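O preço de uma pinça de mão
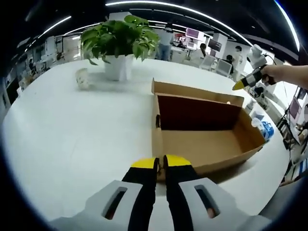
Quando a Damell anunciou o seu conjunto de pinças de mão, a conversa entre quem compra equipamento para laboratórios pequenos passou logo para o preço. O conjunto de duas pinças, com suporte de câmara e um ano de assinatura do serviço de processamento, custa 2.064 euros. Há quem ache caro para um produto que não tem motor. Eu acho que o preço é aceitável e que o problema está noutro lado, na assinatura.

Convém dizer de onde falo. Trabalho há nove anos com integração de braços robóticos em linhas de embalagem de média dimensão e, desde a primavera, ajudo uma equipa a escolher o equipamento de recolha de demonstrações. Usámos o conjunto da Damell durante 27 dias úteis, emprestado pelo distribuidor, a Gillside. Devolvemo-lo no fim do prazo. Não recebi nada por este texto e a Gillside só vai lê-lo quando estiver publicado.

A ideia do produto é simples. Uma pessoa pega numa pinça em cada mão, faz a tarefa com os próprios braços e a câmara grava o que as pontas dos dedos fazem. Mais tarde, um braço robótico com o mesmo tipo de pinça aprende a partir dessas gravações. A alternativa habitual é a teleoperação, em que alguém comanda o robô à distância, com outro braço ou com comandos. Já passei muitas tardes nisso e sei o que custa: o operador cansa-se, o robô para por excesso de força e, ao fim do dia, há poucas repetições aproveitáveis.

Com a pinça na mão, o ritmo é outro. Na segunda semana, dois operadores sem formação em robótica gravaram umas 4.000 repetições curtas, quase todas de pegar e largar objetos pequenos. Com o método antigo, teríamos precisado de meses e de um técnico sempre ao lado. É este o argumento mais forte a favor do produto e não vejo como o contrariar.

A ergonomia é razoável. O peso está bem distribuído e o gatilho não prende, embora a mola seja dura para mãos pequenas. Uma das operadoras acabou por trabalhar em blocos de vinte minutos, com pausas, e queixou-se do polegar mesmo assim. A Damell vende uma mola mais macia à parte. Devia vir na caixa.

As pontas gastam-se, o que é normal. Trocam-se com um parafuso e a operação demora menos de um minuto. O manual é que está mal traduzido. A secção sobre calibração manda alinhar uma peça que, no desenho ao lado, tem outro nome. Perdemos uma manhã com isto até ligarmos para a Gillside, onde nos explicaram que o desenho era da versão anterior. A correção está prometida para outubro.

Passo então à assinatura. As gravações saem da câmara em bruto e, para servirem de alguma coisa, é preciso calcular a posição da pinça em cada instante. Esse cálculo é feito nos servidores da Damell, por um serviço chamado Shemweta. Envia-se o material e recebem-se as trajetórias no dia seguinte, por vezes no próprio dia. A qualidade é boa. Em superfícies lisas e claras o sistema perde-se de vez em quando e rejeita a gravação inteira, mas avisa e indica o minuto em que falhou.

O que me incomoda é não haver maneira de fazer isto em casa. Quem deixar de pagar no segundo ano fica com duas pinças bem construídas e um disco cheio de vídeo que não consegue aproveitar. O formato é fechado. Perguntei se havia uma licença para instalação local e responderam-me que estava em estudo, resposta que já ouvi a muitos fabricantes e que raramente acaba num produto.

Há ainda a questão da confidencialidade. Uma câmara de ângulo muito aberto apanha a bancada e apanha também o resto da sala: colegas, ecrãs, o que estiver pousado nas mesas. Numa fábrica, isto significa mandar para fora imagens do posto de trabalho e de quem lá está. O contrato da Damell diz que os ficheiros são apagados ao fim de noventa dias. Não diz quem os pode ver até lá. O nosso jurista pediu uma cláusula adicional e a resposta demorou três semanas.

Valdemar Arnardóttir, que dirige a equipa para quem fiz esta avaliação, discorda de mim neste ponto. Para ele, qualquer laboratório já entrega o correio, os desenhos e a contabilidade a servidores alheios, e não faz sentido levantar a barreira precisamente aqui. Compreendo o raciocínio, mas o correio posso mudar de fornecedor num fim de semana e levar as mensagens comigo. Com o Shemweta não posso.

Comparei o conjunto com o da Atevard, que é o concorrente mais direto. A pinça da Atevard é pior: mais pesada, com folga nos dedos ao fim de poucos dias e um cabo que se solta. O programa de cálculo, porém, corre num computador normal com placa gráfica, é entregue com a pinça e guarda tudo em ficheiros abertos. É lento, e a instalação exige alguém com paciência para linhas de comando. Para uma empresa com um informático disponível, é a compra que eu faria hoje, mesmo sabendo que vou ter de apertar parafusos.

Para um grupo universitário que precise de dados depressa, com um projeto de um ano e dinheiro que tem de ser gasto nesse ano, a Damell serve melhor. Começa-se a gravar no dia em que a caixa chega e a assinatura incluída cobre o período todo. Aconselho apenas a guardar as trajetórias à medida que são devolvidas, em cópia própria, e a não deixar gravações por processar para os últimos dias do contrato.

À Damell, pediria duas coisas: a mola macia incluída e um preço, mesmo alto, para o programa local. Se a segunda vier, volto a testar o conjunto e mudo a recomendação. Entretanto, a nossa encomenda seguiu para a Atevard, com um jogo extra de dedos.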